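4.3 Levelling the table

The Gremau table is supplied with four screw-in feet. Level it after assembly and again whenever it is moved to another floor.

1. Clear the top and place the table in its final position.
2. Screw all four feet fully in, then back each one out by two turns.
3. Lay a spirit level along one side of the top, then across it.

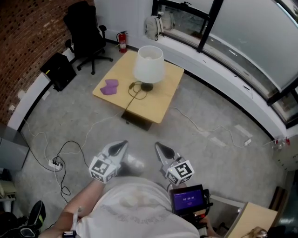

4. Lower the high corner in half turns until the bubble is central in both directions.
5. Press on each corner. If the top rocks, adjust the foot diagonally opposite.
6. Tighten the locknuts with the 14 mm spanner.

Note: Each foot adjusts by up to two turns either way from the setting in step 2.

CAUTION: Do not turn the feet with a load on the top. Do not drag the table once the feet are set.

Replacement feet: Vomia part no. 989.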